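Chapter 6
Picking from a Bin

What you will need for this chapter: your team notebook, the gripper you mounted in Chapter 5, two bins of the same size, and a set of mixed objects.

Up to now your team has worked with parts set out in known places. In Chapter 4 the program was told where each block stood, and the arm went there. Most jobs outside a classroom do not begin that way. Things come to the arm in a box, lying on top of each other and facing every direction, and somebody has to decide which one to take first and where to take hold of it.

The team at Patatdale High School met this problem in their second year. Ifeoma Ojo, who wrote most of the code, had a program that picked a block from a marked square 49 times out of 49. Her teammate Ultan Rafferty put the same block in a bin, leaning against the wall, and the program missed it. The gripper came down at the right spot but at the wrong angle, and one finger hit the side of the bin before the other reached the block.

They spent the rest of that term on what they called the Dusell project, after the street the school is on. The goal was to move mixed objects from one bin to another with no person touching them. Their notebook is quoted in several places in this chapter. You will see that many of the entries are about bins, clamps and cables, and fewer are about code.

6.1 The work area

A bin-picking cell has four parts: a source bin, a target bin, an arm with a gripper, and something solid to hold the bins in place. The last one is easy to skip. A bin that slides a short distance when a finger brushes it is no longer where the program thinks it is, and every pick after that is off by the same amount. Clamp your bins before you measure them, and measure again if you ever loosen a clamp.

Cables need the same care. The gripper's cables have to follow the wrist through every turn without pulling tight or catching on a bin wall. Leave enough slack for the full range of motion, then tie the bundle to itself or to the arm. Move the arm slowly by hand control through its lowest and farthest positions before you run anything.
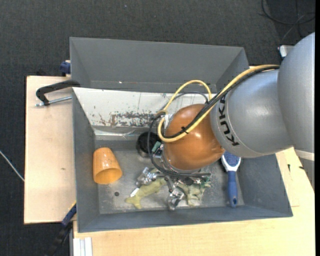 Figure 6.1 A gripper lowered into a bin of mixed objects. The cup, the brush and the soft toys each call for a different grasp.

6.2 Hard objects and soft objects

A hard object keeps its shape when the fingers close. If you know where its sides are, you know how far the gripper must travel. A cup can be held by the rim or around the outside, and the better choice depends on how it is lying. A brush has a long handle that is simple to grip in the middle, unless it lies close against a wall, where there may be no room for a finger on the far side.

A soft object changes shape as it is held. The fingers may close farther than expected, and part of the toy may hang down and drag across its neighbors. From the Patatdale notebook: "Lifted toy, toy lifted brush, dropped both. Need to go higher before moving sideways."

Walls and corners cause trouble for both kinds. Before choosing a grasp, ask whether the open gripper fits between the object and the wall — and remember to include the width of the fingers themselves.

Key terms

Cell: the arm and everything within its reach.
Grasp: the position and angle of the gripper when it closes.
Clearance: the free space between the gripper and anything it should not touch.
Clutter: objects that lie close enough to get in each other's way.

Before you begin

Work in teams of 2. One student runs the arm and keeps a hand near the stop button. The other writes down each attempt, including the failed ones. Trade jobs after 17 attempts.

Activity 6A starts on the next page.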